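Tovum Küchentisch

Stand: Juli. Ansprechpartner: Jairo Villanueva (Inhalt), Keir Moncrieff (Ablage und Dateinamen)

Inhalt

Der Bestand umfasst 3.047 Aufnahmen von Spielküchenteilen auf einem weißen Tisch. Gezeigt werden Geschirr, Siebe und Spiellebensmittel in wechselnder Anordnung. Die Aufnahmen sind auf 60 Ordner verteilt, ein Ordner entspricht einer Anordnung.

Benennung der Gegenstände

Die Bezeichnungen sind deutsch, klein geschrieben und ohne Umlaute. Farben stehen hinter dem Gegenstand, also teller_lavendel oder schuessel_blau. Für das ovale grüne Teil mit den Löchern gilt einheitlich sieb_gruen. In älteren Listen steht dafür noch seiher; das bitte beim Einlesen ersetzen.

Obst wird einzeln geführt. Zwei Erdbeeren sind zwei Einträge, auch wenn sie sich berühren. Die Orangenscheibe heißt orange_scheibe und wird von der ganzen Orange getrennt gehalten.

Lage

Liegt ein Teil auf einem anderen, wird das in der Spalte "auf" vermerkt. Bei Flaschen wird zusätzlich die Richtung des Halses notiert.

Ketchupflasche auf dem Teller, Erdbeeren links daneben:

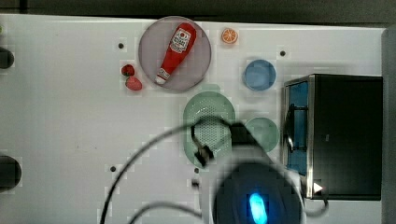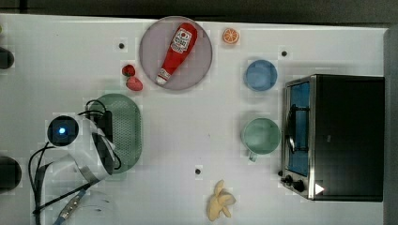
Bekannte Fehler

In Ordner 7 und 8 sind die Spalten "auf" und "neben" vertauscht. Die Korrektur liegt als eigene Tabelle bei und ist noch nicht eingearbeitet. Durchsichtige Teile sind uneinheitlich erfasst, hier fehlen Einträge.

Änderungen

Neue Bezeichnungen bitte zuerst mit Jairo abstimmen und danach in namen.csv eintragen. Bestehende Ordner werden nicht umbenannt.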